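Jurner gripper pair, cup righting station
Pre-run safety check after the April pinch fault
Checked by: Paula Preda
Second check: Laurențiu Chiriac

Background for anyone new to the sheet: the right-hand gripper closed by itself while Laurențiu was resetting cups. He got a pinched fingertip and a sore afternoon. We traced it to a trigger cable that had rubbed through at the strain relief. New cable's in, and I'm thrilled with how tidy the fix came out!

1. Trigger cables, full length, both units
OK. No scuffing. Laurențiu rerouted them outside the handle and it's so much better (should have done it from day one).

2. Release test, jaws open on loss of signal
OK, 50 cycles per side. Right side was a bit lazy on the first few, then fine.

3. Closing force limit
Set to 40 in the Mivis panel. Somebody had bumped it up to 50, please don't. 30 is too soft for the tumbler.

4. Pivot pins and linkages
OK. All seated, no play. Lovely smooth action on the left one.

5. Blue finger pads
OK, edges down on both. Glue check again next month.

6. Stop button within reach of both operators
FAIL, then OK. It had wandered behind the curtain. Now clamped to the table leg, colour tape on the floor to mark the spot.

7. Loose threads and cloth edges
COMMENT. The fringe on the checkered cloth could catch in a linkage. Trim the front threads or fold them under before the next run.

8. Breakables and cords
COMMENT. Vase and plant are staying, we like them, but keep the arms forward of both. Projector cord still needs a proper cover. Zamfir has one on order.

9. Cups laid out, hands clear before power on
OK. Call "clear" out loud and wait for the other person to answer. 2 people for every reset, no exceptions, even for a quick one.

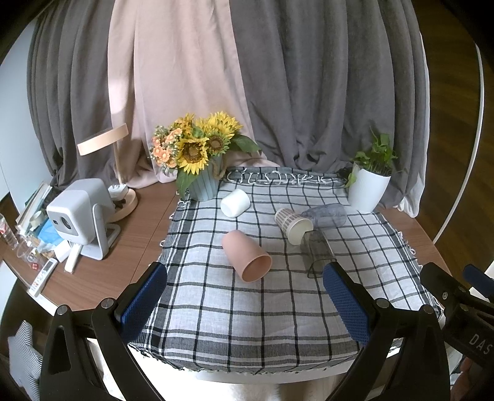

Item 9: cups on their sides, both arms open, before righting.

10. Fault log up to date
OK. Old cable is bagged and labelled for Skako, who want to look at the break under a microscope. Can't wait to see what they find!

Result: cleared to run at reduced speed. Items 7 and 8 still open.
P.P.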